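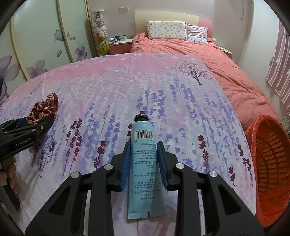 4. Connecting the Wavar bedside lamp

Before you start, charge the lamp for 2 hours. The light on the base turns green when it is full.

1. Hold the power button until the lamp blinks twice.
2. Open the Sidska app and tap Add Lamp.
3. Enter the code printed under the base.

Note: The lamp joins 2.4 GHz networks only. If your router shows two names, pick the slower one - you can switch your phone back later.
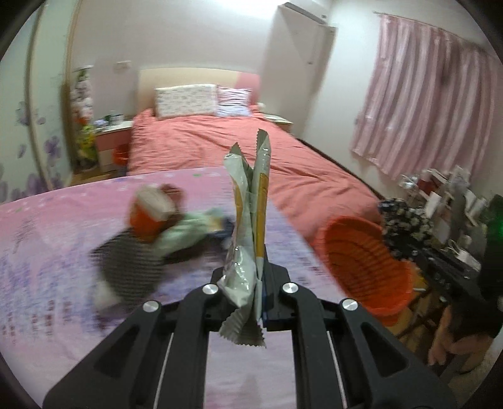 2 min read

4. Set the brightness between 1 and 100. For reading, start at 60.
5. Tap Save.

Caution: Do not cover the shade with cloth. Unplug the charger before wiping the base.

Section updated July 27, 2021 by Veronica Dinu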